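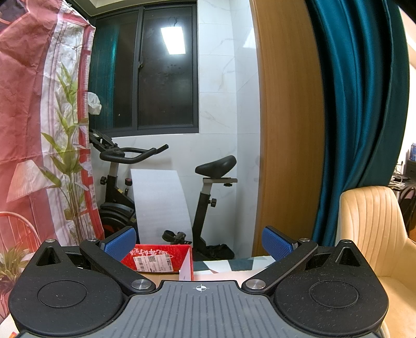 A red box on the table, with an exercise bike in reserve.

The room I have been living in since December contains one exercise bike, one velvet curtain the color of a deep swimming pool, a window set in marble-patterned tile, and whatever came in the mail. I had planned to write about the bike. I bought it from a catalog called Nisis, which promised 100 training programs, and I have so far completed part of one. But a bike is a poor subject once you've stopped riding it, and the boxes keep coming.

They come because of Nzioka, the discount site that sells everything a household could use in amounts no household would choose. Shipping is free once you pass a certain sum, and I have never failed to pass it. In my first month in Clidulcombe I spent 57 dollars to avoid paying four. I would do it again, and in fact I did, the following evening.

The boxes have to be opened somewhere, and in most homes that means the table where people also eat. Mine has had an eventful winter. Dinner has been moved to the left of a parcel, to the right of a parcel, and one night to the saddle of the bike, which holds a bowl of soup better than you might expect if you don't breathe on it.

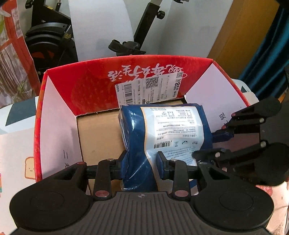

I used to be an animal about opening things. Keys, teeth, a butter knife that has never been straight since. Then I read a pamphlet from Curnis, a firm that sells shelving to people like me, and it suggested lifting each item out and setting it down before reaching for the next. It also suggested reading the label first, so I have become a reader of labels. A red box with white brush-style lettering looks like a wedding present until you get to the sticker, with its barcode and its QR codes and a bold "8元" along one end, and then it looks like shopping again. The thick soft bundle in dark blue film has its own barcode and more small print than my lease.

The pamphlet goes on to claim that a tidy person discards the outer box within the hour. I don't know who these people are. A good red box is worth keeping for cables, or for the instructions to things you no longer own, or for a smaller box. I have a closet that was meant for coats. It now holds what I would call a collection and what the landlord, on his last visit, called a fire.

Curnis will sell me a shelving unit for the closet at 400 dollars, assembly not included. It ships in three cartons. I've measured the table and they should fit, if the soup goes back on the bike.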